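Notebook, ballot project (Ultia)
August, started 9:40 am
Written by Ayman Hattar, with additions from Tamer

Second trial of the ward ballot sheet for Primorano council. The first sheet had the old layout, with the project names on the left and the boxes on the far right. Today we used layout B, where the box stands directly before the name. The paper is the same as before, A5, grey line under every project, no colour.

What we want to know: how many sheets a clerk must put aside as "unclear", and how long the count takes with two persons at one table. The council will hold the vote on the neighbourhood budget in all 6 wards, and the clerk's office asked us to give them a count procedure on one page. They were very firm about the one page.

Material: 720 sheets, filled by hand in the last two weeks by people who came to the library desk and to the front counter of the council. They were told to choose three projects and to mark them as they like. We didn't tell them cross or tick, and this was on purpose. The sheets were shuffled by Tamer in the evening and put in bundles.

Rule used today (draft 2 of the rule):
Any mark inside the box or touching the box is a vote.
A mark on the name only is a vote if there is no other mark on the same line.
More than three votes on one sheet, the sheet goes aside.
Fewer than three is fine, count what is there.
Words written by the voter are ignored, except if they say clearly "no" beside a mark. Then the sheet goes aside.

The last rule was discussed for a long time. I am still not happy with it. A person who writes "no" beside a tick perhaps only wants to say the project is bad, and the tick came first by mistake. Tamer thinks that the clerk should never interpret, only sort. I agree with this in principle, but then somebody else must interpret later, and the council's bylaw doesn't say who.

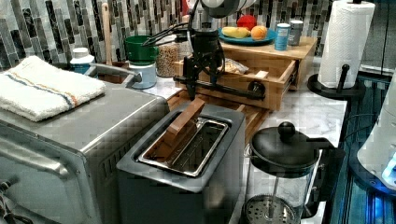

First bundle counted at 10:05. I read aloud, Tamer made the strokes on the tally sheet. After the third bundle we changed places. My voice was getting tired and I noticed that I had begun to read the project numbers too quickly, so seven and eleven sounded the same to him. It is a small thing, but in a real count there are several tables in one hall and it will be louder. Suggestion for the procedure: the reader says the short name of the project, never the number. "Creek path", "Bus shelter", "Oval lights" and so on. Short names must be agreed before and printed on the tally sheet.

Problem at the bundle with the blue band. The tally gave one vote more than the control sum. We counted it again and it was one more again, and only at the third time we found two sheets stuck together. The corner had some glue, I suppose from the band. Please use the plain paper bands next time and not the ones with the adhesive strip (they are in the left drawer, I have written DO NOT USE on the packet).

Lunch from 12:30 and then continued.

Afternoon results. Layout B is clearly better in one matter: we had almost no sheets where the mark is between two lines. In the first trial this was the main reason to put a sheet aside. With the box directly before the name, people put the mark where it should be.

But there is a new problem and it didn't exist with layout A. The instruction "Choose up to three projects" is now far from the boxes, at the very top above the council logo, and a good part of the people have marked four or five. All of these had to go aside. I think the logo pushes the instruction up and out of sight. I would move the logo to the bottom, or to the back side. Tamer has the opinion that the council will not accept a ballot with the logo at the bottom. He will ask Fakhoury, the printer, if the instruction can be repeated in bold just above the first box without changing the size of the sheet.

Numbered votes: some voters wrote 1, 2, 3 in the boxes as if it was a preferential ballot. I should have expected this, people do it at every state election. According to our rule a number is a mark, so it counts as a vote. However, when somebody numbers all the projects down to the last one, the sheet goes aside with more than three votes, although the wish of this person is very clear. We should ask the clerk's office directly. My proposal would be to accept 1, 2 and 3 and ignore the higher numbers, but it must be written before the vote and published, not decided at the table.
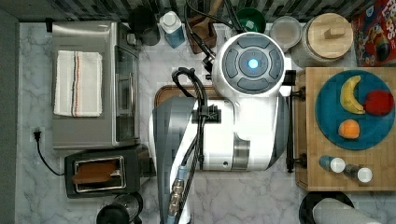

Jotus entry. After the count we typed the tallies in Jotus, the form the council already uses for the petitions. It accepts the ward totals but there is no field for the sheets put aside. Without this field the control sum in Jotus cannot be correct and it shows a red warning on each ward. Tamer found that one can write the number in the field "comments" and the warning disappears, but in my view it is a bad habit to teach to the clerks. I have sent a request for a proper field. No answer yet at the time of writing.

Time. One full bundle takes 30 minutes when it includes the control count, and less when the sheets are clean. The control count should not be skipped. Today it found the stuck sheets, and in the first trial it found a wrong bundle label.

Check at the end: 720 sheets back in the boxes, the aside sheets in their own envelope with a note of the reason on each one. The envelope is signed by both of us over the flap. I know it is only a trial, but we should do it as in the real count and then it becomes normal.

Open points
– Who decides on the aside sheets? The bylaw is silent. Ask the clerk's office, and ask for a written answer.
– Numbers in the boxes, see my proposal.
– Instruction line closer to the boxes (Tamer, with Fakhoury).
– Short names for all projects, not longer than two words.
– Scrutineers: may a resident stand behind the table and look? I would say yes, with one metre of distance. Tamer says that the hall in the smallest ward has no place for that.
– Are pencils allowed? Several sheets were in pencil and the marks were difficult to read under the yellow lamp.

Added by Tamer, 5:15 pm: I looked again at the sheets with the word "no". In most of them the "no" belongs to the line below the mark and not to the marked line. So maybe the rule should be "on the same line", the same as with the names. Ayman please check before you write draft 3.

Checked. He is right with most of them, but one I still cannot decide. It is on top in the envelope. Draft 3 of the rule will say "on the same line", and I will bring it to the next session together with the short names.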